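Home | Modules | Notes | Reading list | Contact
Reading time: 2 minutes
Print this page | E-mail this page

Textiles 2101: Pattern and Making
Notes for session 3 - Cutting a pattern from a finished garment

Hello again, everyone. A few of you asked after the last session whether it is "cheating" to take a pattern from something you already own, and I want to put your minds at rest straight away, because dressmakers have done it for as long as there have been dresses! Your favourite skirt already fits you, after all, and a good part of the hard thinking has been done by whoever made it.

Start with something simple. A gathered skirt or a boxy top is lovely for this; a lined jacket is not, and Alasdair Baird will tell you all about the month of April he lost to one. Press the garment well, then find the straight grain and mark it with a line of tacking. Pin along the seams and prick through to the paper with a needle - a tracing wheel is quicker, but it can bruise a soft cloth.

Once you have your row of dots, join them up in pencil, using the curved ruler for armholes and necklines. Then walk the seams, by which I mean lay one edge against its partner and check that the two lengths agree. If they don't, go back to the garment before you alter anything, as there may be some ease in there that you've ironed flat without noticing (I have done this more often than I care to admit). Only then add your seam allowance, and write on every piece its name, the grain line and how many to cut.

For next time, please read Genalyn Cruzado's handout on darts and bring one traced piece, however wobbly.

Now, a word about paper, which people do get surprisingly heated over. Tissue is cheap and folds away to nothing, but it tears at the first pin, and spot-and-cross is a joy if you can get it. For a pattern you mean to use again and again I would always choose brown kraft, laid flat on a pale table like the white one in the picture, where you can easily see the edge you are working to. Keep your offcuts, too, as they do very nicely for collars and pocket flaps.

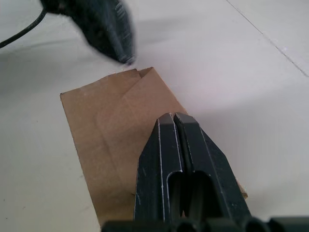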